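Altorton Bench-Top Drawer Cabinets: what we stock and what we think of them

Four-drawer and six-drawer, grey, made by Noletti
Page last checked February 27, 2025

We sell the Altorton range and we make a living from it, so read the following with that in mind. The maker's brochure calls it "the last cabinet you will ever buy". We have sold second and third Altortons to people who owned a first one, so make of that what you will.

It's a steel cabinet with drawers in the front and a top you can work on. It does that job well enough. The brochure runs to a good many pages on top of that, and most of them could go.

Sizes and prices

Four-drawer, 898 mm high: $1,504 including GST
Six-drawer, same height, shallower drawers: price on application, because Noletti changes it more often than we update this page
Spare drawer runners, pair: $28
Delivery to metro addresses is included. Regional freight is quoted before you pay.

The load rating

Noletti claims 400 kg for the whole cabinet, evenly spread. Ask what "evenly spread" means and you get a diagram. We have never had a customer load one evenly. People put the heavy gear in the bottom drawer and rubbish in the rest, and the bottom runners are what wears. If you're storing castings, dies or a lifetime of spanners, talk to us first, and expect to be talked into something dearer or talked out of it altogether.

The lock

One key works all the drawers. It will keep out kids and honest colleagues. The brochure uses the word "security" eleven times and we'd use it none. Don't keep anything in there you couldn't stand to lose. Replacement keys come from Noletti and take a while.

Soft-close drawers

Soft close costs extra. It's pleasant in the showroom. In a dusty shed the dampers get gritty and you end up shoving the drawer home the last few centimetres, same as you would have without them. If the cabinet is going in a clean room, a clinic or an office, fair enough. Otherwise save your money.

The "chemical resistant" finish

Every powder coat is resistant to some chemical. We asked which ones and were sent a list with brake fluid missing from it. Zoriana Kuzmenko in our service department left a few drops on an offcut panel over a long weekend and the colour lifted. Tea, coffee, methylated spirits and ordinary degreaser did nothing she could find. Wipe up brake fluid and you'll be fine, as you would with any painted bench.

Levelling feet or castors

Feet. The castors sold under the Avuvach name do fit, and two of them lock, but a cabinet this heavy on wheels wants to wander when you lean on it. They also raise the working height, which you may or may not want. If you need to move the thing twice a year, borrow a trolley.

The top

A flat top attracts clutter and no finish will change that. The small raised lip is an option on both models. We suggest it if anything round lives on your bench, and we suggest skipping it if you slide boxes on and off all day.
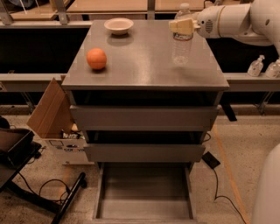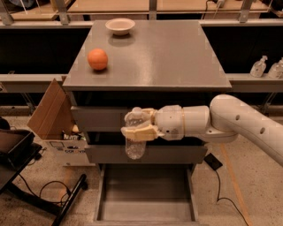 Grey cabinet, flat top, with a small bowl and an orange ball on it.

Warranty

Ten years on the body, two on the runners and lock. That tells you where the maker expects the trouble. You need to keep the invoice, and the claim form wants the serial number off the plate, so write it down before you push the cabinet against a wall. Your rights under consumer law sit on top of all this and the warranty card can't take them away, whatever the small type seems to suggest.

What about the Mykhailiuk?

Customers ask whether the Mykhailiuk cabinet is better. It's cheaper, the drawers don't open all the way, and the handles are nicer. For light tools we honestly can't see why you'd pay the difference. Yanling Peng on the sales counter disagrees and will tell you so at length if you ring and ask for her.

Ordering

Lead time is three weeks if the colour is grey. Other colours are listed as available, but the last blue one was ordered in June and arrived grey. Measure your doorway before you order. The cabinet comes assembled and the drawers lift out for carrying, though the shell still needs two people. Returns are accepted within 14 days if it hasn't been loaded, and you pay the freight back.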